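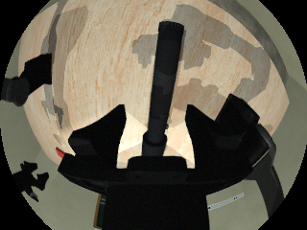 Dong-geon Geum told me on the phone that he does not miss the stage so much. He misses the walk from the dressing room to the stage, the part when you hear the people but they do not see you yet. In his apartment there are four steps between the bed and the microphone, and he says four steps are too short to become nervous.

Geum should be on tour now. His third album, Codham, was planned for the end of the spring, with a release concert at the Bitholm, the old ballroom where he played his first paid show as a guitarist in another person's band. The Bitholm has 362 seats when the balcony is open, and all of them were sold. Then the doors were closed, first for two weeks and then without any date. The concert is moved to November, and the tickets stay valid. The album is coming out anyway.

"I asked the label if we should wait," he said. "They asked me if the songs will be better in November. I said no, probably I will only hate them more."

The songs do not need to be better. I have listened to Codham for most of this month, usually late in the evening, and it is the warmest record he has made. On his first album, Gider, he hid his voice behind many guitars. I liked it, but I could never remember the words afterward. On Codham there is often only one guitar, a piano that sounds like it stands in the next room, and a cello that comes in late and leaves early. The title song has only 2 chords. It goes on for almost seven minutes, and I did not want it to stop.

Codham is the name of the street where his grandmother had her sewing shop. She does not appear in the songs directly, but her radio does. In "Low Shelf" he sings about a station that was never tuned exactly right, so every song came with a little bit of another song behind it. He tried to make this sound in the studio and spent three days on it. In the end he used a recording from his phone, made by accident in a taxi.

The most difficult song for him was "Woo." It is a love song, and he is shy about those. The word is the name of the person and also the thing he is trying to do to her, and he was afraid people would find it silly. He took it off the album twice. His cellist put it back both times by simply playing it at every rehearsal, without asking. Now it is the first single, and I think it is the right choice. The chorus is very simple, and he sings it a little behind the beat, like someone who is reading a letter for the first time.

Since the shows were stopped, Geum has played every week from his apartment. He does not use a nice background or special light. He tunes, he drinks tea, he reads the messages and sometimes he forgets to answer them. The concerts are 60 minutes long, and he is strict with this, for the sake of the neighbor upstairs. In the first one there were around 70 people listening, many of them old friends. There are more now, but he still speaks as if he knows each one.

I asked him if he learned something from it that he will take to the real stage. He thought for a long time. He said he plays more softly now. In a hall he was always pushing the voice to the last row, and at home the last row is as near as the first. When he went back to the recordings after a few of these evenings, he sang three of the songs again, in his bedroom, with a blanket over the window. Those three are on the album. He did not want to tell me which ones, but I believe "Low Shelf" is one of them, because near the end you can hear a door close somewhere in the building, and he waits for it before he sings the last line.

For the release he will play the whole album in order, from the same four steps. The cellist will join from her own kitchen for two songs, if the sound arrives on time. They have tested it five times and it worked in three of them.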